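4. Findings on Household Drink Purchases

The survey was carried out in Steltmont between November and 7th May. Of the 96 households that returned the form, 34 percent bought soft drinks at least once a week. Price was the reason given most often for changing brands, followed by bottle size. Households near the Dredholm road shopped less often and bought more each time. Two forms were left out of the totals as they had no address. Sharon Ondieki checked the tables in this section. Answers on sugar content were too few to compare by district and are listed in Appendix B.

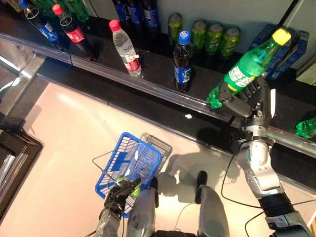
Figure 2. Bottled drinks on a store shelf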